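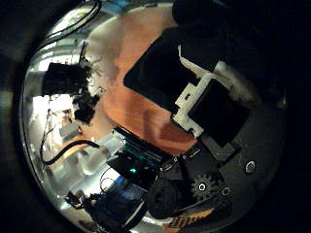
1/ Gripper rebuild, week whatever-this-is. I promised a few of you a proper update on Flisusia and then went quiet for most of September, so get a cup of something, because I've saved up a lot and I'm bad at leaving things out.

2/ For anyone new: Flisusia is the arm I've been putting together at Norkska, the shared workshop over the tile store. It's a hobby build. Its job, one day, is to sort my mother-in-law's button collection by size, and I know perfectly well she could do it faster with a muffin tin. She's told me so!

3/ The last time I posted, the fingers closed fine with nothing between them and then gave up the second they met a real button. You'd hear the motor working away and the finger would just sort of sigh and stop. I spent two evenings blaming the motor (sorry, motor).

4/ It was the gear train. The old gear on the drive side had a set screw that had chewed a little groove in the shaft, so under load it slipped a hair every time. A hair is plenty when you're trying to hold something the size of a lentil.

5/ So I ordered a new set from Clukar, who are a very small outfit and answer their email at 10 at night with diagrams drawn by hand. I asked one question about tooth spacing and got back a page and a half. I love these people. The new gears mesh so nicely that I sat there turning the thing back and forth with my thumb for way too long.

6/ Trudy Nepia, who has the bench next to mine and builds harpsichord parts, leaned over and asked if I was planning to do any work or just pet it. Both, Trudy.
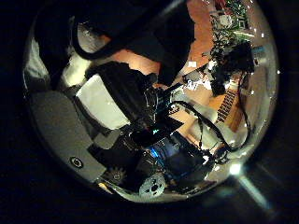

7/ Getting the hub back on took me most of an evening, and I want to write down how it went so I don't do it wrong again in the spring. You close the finger all the way, slide the hub on loose, bring the teeth together, and only then tighten anything. I did it in the opposite order the first time and had to take everything back off. The white hub has that cross-shaped opening in the middle, which is lovely to look at and very fussy about how you line it up, so now I have a dab of nail polish on the spare to show me which arm of the cross goes up.

8/ (The nail polish is called Apricot Parade. It dries fast and it comes off with a fingernail if you change your mind. Best workshop supply I own.)

9/ A few people asked what's driving it. It's a Heo board, the cheap one, and I've gone back and forth on it. The good part is that it's simple and the wiring makes sense to a person who learned wiring from library books. The bad part is that when it's unhappy it goes silent, and you have to guess what you did.

10/ What I'd done this time was set the current limit at 300 milliamps back when I was testing with no load, and then forget I'd ever touched it. So there I was with beautiful new gears and a motor being told to take it easy. I found the line at the very bottom of my own notes, in my own handwriting, underlined, with "CHANGE THIS LATER" next to it.

11/ I changed it later.

12/ Cables next, and this is the part where I'd love advice from people who are tidier than me. Every time the wrist turns past 90 degrees, something tugs. I've tried a longer loop, a shorter loop, a bit of elastic, and a sort of sling made out of a shoelace. The longer loop was the best of them, except it likes to wander over and lie on whatever I've left out on the bench.

13/ Ju-won Ra came by and watched it turn a few times without saying a word. Then Ju-won picked up the loop, moved where it was tied by the width of a finger, and went off to make tea. It tugs so much less now! I've been fiddling with that for weeks and I'm a little sore about it, but mostly grateful.

14/ If you're doing something similar, the spot that worked for me was closer to the joint than felt sensible. I'd been tying it far back along the arm to give it plenty of slack, and all that slack was swinging around and pulling from the side. Tie it close, leave a modest bow, and check it at both ends of the turn before you commit to the zip tie. I go through a shameful number of zip ties.

15/ The other thing I've been working on is teaching it where the bench is. I have a small camera down at the wrist with a very wide lens, and it bends everything, so a straight edge comes out looking like a banana. You get used to it. The software doesn't get used to it unless you help.
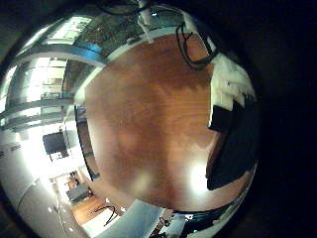 16/ The way I help is with a sheet of printed squares that I move around by hand, a little to the left, a little closer, tip it up, tip it down, and the program works out the bend from that. The guide I followed wanted 70 views. I got bored well before then the first time and the results were terrible, so I went back and did the lot, with the radio on, and the numbers settled right down. Please learn from me and do the whole set the first time.

17/ It also matters what the light is doing. I did my first round in the late afternoon with shine bouncing off everything and the program kept losing the corners of the squares. Trudy lent me a bedsheet to hang up (it has ducks on it, it's a very good sheet) and the second round went much better.

18/ Where things stand tonight: the fingers close and stay closed. It has picked up a coat button, a shirt button and a peppermint. It hasn't managed the tiny pearl ones yet, because they skate out sideways the moment both fingers touch them, and I think the answer is something softer on the fingertips. I've got some old bicycle inner tube and a piece of a dish glove to try.

19/ Somebody in the replies last time suggested suction for the pearl ones, and I did think about it, I thought about it all through dinner. I'd need a little pump and a hose running down the arm, and after what I went through with the cable I don't have the heart for a hose this year. But thank you, it's a good idea and I've written it in the notebook.

20/ Oh, and for the person who asked about the gear order: ask Clukar for the set with the hub included and tell them your shaft size up front. I forgot to, and the first parcel had to go back.

21/ Next up is the fingertips, then a sorting tray, and I still have to decide if the tray should tilt. Ju-won votes tilt. Trudy votes muffin tin. If anybody has glued rubber to a smooth finger and had it stay on for longer than a week, please tell me what glue you used, and whether you roughed up the surface first.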